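Rillier method

The Rillier method is a way of training a robot arm to open and close small hinged lids from recorded human demonstrations. It was developed at the Vonmont laboratory and first tested on the Esero arm.

An operator guides the arm by remote control while fixed cameras record each attempt. The original training set held 3,453 attempts, split among 8 containers. Each attempt is cut into short segments, and the segments in which the lid is held are given more weight in training.

The containers are placed one at a time on a plain tabletop, and the starting position is changed between attempts. 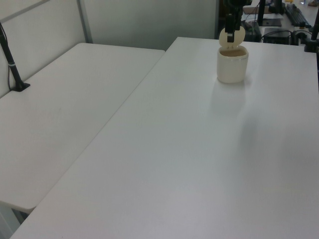
A later version, called Kovács weighting, reaches similar results with 500 attempts. It does less well on screw caps.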